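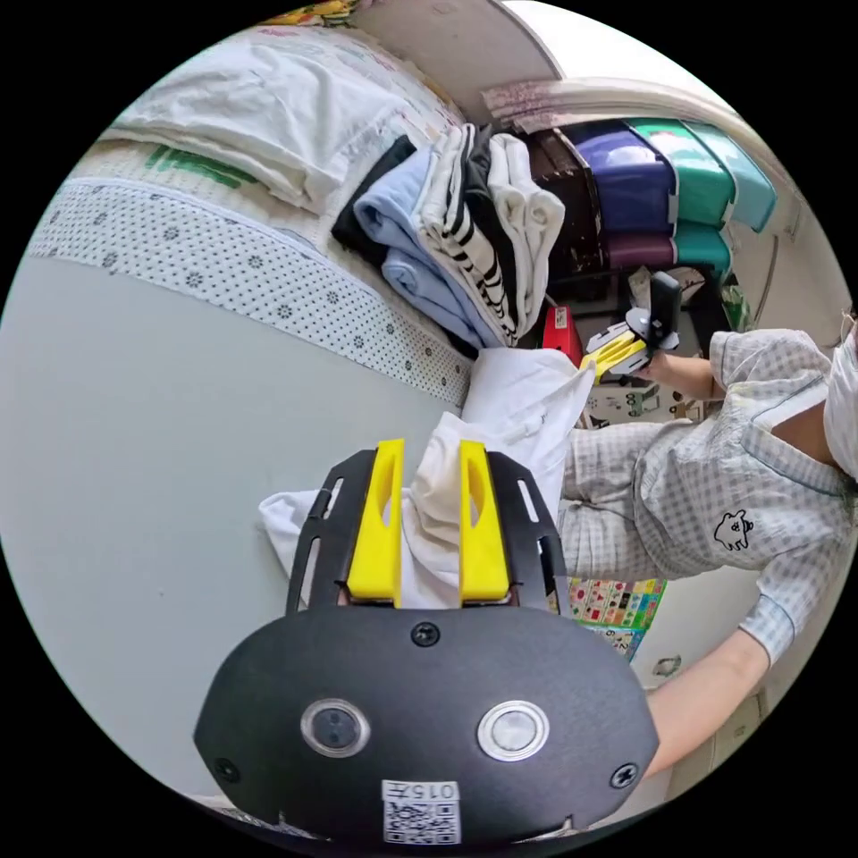 Garment pickup with the yellow fingers, unit 0157 in front and a second gripper over the pile.

We passed 2,419 folding episodes on Friday, and the count is less useful than I had hoped. The trainer reads every episode as one clean attempt. A lot of ours are two attempts glued together: a pinch, a slip, a second pinch. The first policy we fit on the full set learned the slip as well. It closes on the cloth, opens a little, and closes again, even when the first grip was fine.

Kavinda Abeysekara wrote a splitter over the weekend. It looks at finger width over time and cuts the episode wherever the fingers reopen within 2 seconds of closing. I checked 200 of its cuts by hand. Most were right. The bad ones were nearly all white cloth, where the operator loosens the fingers on purpose to let a layer drop before lifting. That is a good move and I want the model to have it, so white garments now skip the splitter and go to manual review.

White on a pale table has a second problem. Our tracking leans on corners in the view, and a sheet of plain fabric has very few. Background clutter helps more than I expected – shelves, bins, folded stacks, anything with an edge. Mwanahawa Wanyama asked whether we should put a patterned mat on the table. I said no for now, because the model would learn the mat.

Next block is 500 episodes, one garment each, with the start pile reshaped between takes. Operators will say "drop" out loud when they release a layer deliberately, and we will pull that from the audio as a label. I have also moved the finger width log from Cisadeo to the same clock as the video. The old offset drifted over long sessions and made the splitter look worse than it is.

Retraining starts once the review queue is clear.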